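Topics > Machine Handling > Interviews

Latest Interviews Field Reports Archive About Contact

Fifty a day, if the leaves behave

Ľubica Rusnák runs data collection at Hemamska, where a small group is teaching an arm to sort and arrange stems by showing it how. The target for this task is 700 recorded examples. When we spoke in November she had 698, and two of those were under review.

"People ask why it takes so long," she says. "An example is short. Setting up the next one is where the time goes."

The stems are artificial. Real ones were tried in the first month and dropped, as they changed shape between the morning and the afternoon and the recordings could not be compared. Artificial stems keep their form, but leaf sprigs come off the stalks, and the group decided early on to leave loose ones on the table as part of the task.

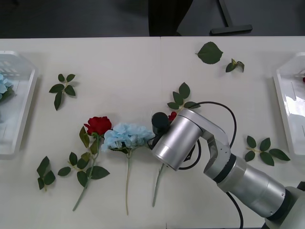 "A leaf is a poor thing to grasp. It is thin, it lies flat, and it looks the same as the leaf still attached to the stem next to it. If every example had a clean table, the model would learn a clean table."

Each example is driven by an operator. Vilém Brabec and Hema Devadiga share most of the shifts, and Rusnák keeps their recordings labelled separately. Brabec comes in low along the stem. Devadiga prefers to approach from over the head. Both styles are kept, provided the operator does not change style halfway through an example.

The start layout is altered by hand between recordings. Operators work from a printed list produced by a planning tool called Faton, which gives the order of the stems and the rough area for each loose piece. Angles are left to the person at the table.
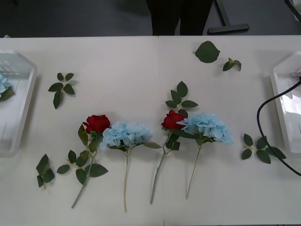
Two roses and two hydrangeas in alternating order, with loose leaves scattered around.

I asked what gets an example thrown away. Rusnák has a written rule for this, one page long. A stem dropped and picked up again is kept and tagged. A stem dragged across another is kept if the second stem ends where it can still be reached. A pause of more than a few seconds with no movement is cut. "The mistakes with a recovery are the ones I would pay extra for," she says. "We have too few of them."

The fixed view and the close view are stored together, and a recording with either missing is rejected on import. The close view causes most of the arguments. At short range a flower head can fill the picture and the stem may be hard to follow. 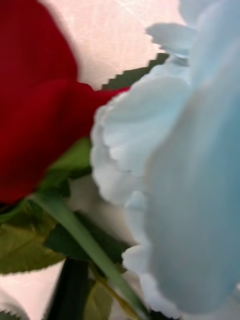
Close view: red petals against pale blue ones, with a stem crossing below.

"Vendula wanted to leave the near images out," Rusnák says, meaning Vendula Mikuš, who trains the models. "We ran it both ways. Without them the arm closed beside the stem too often – so they stayed."

The daily ceiling is 50 examples per operator. Past that, she says, the movements get shorter and more alike, and the later recordings add little. The next set will use the same stems with a different table layout.

Comments (3)

Marek Kratochvíl
Is the tagging of recoveries done live or afterwards? We did it afterwards at Miludwood and two people never agreed on where a recovery began.

stemcell_9
Would like to see the one-page rule published.

Ľubica Rusnák
Marek – live, with a foot switch, then checked the next morning. The start point still moves a bit.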